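1/ Pleststead police sergeant put on unpaid leave Saturday, two days after a grand jury charged her with taking $2000 from the evidence room. The city had kept her on full pay until then. 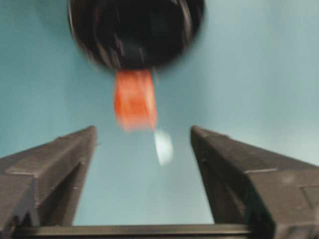
2/ The union says it will appeal. Its lawyer, Séverine Hervieu, told me the contract requires a hearing before pay can be stopped. The city reads that section differently.

3/ I asked for the evidence logs in February. Got 36 pages, most of them blacked out. 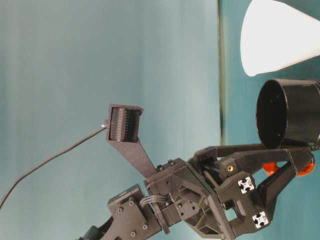 The city clerk wants $300 for the rest. I've filed an objection to the fee.

4/ Next court date isn't set. The Trerance County judge has stepped aside and a new one has to be named first.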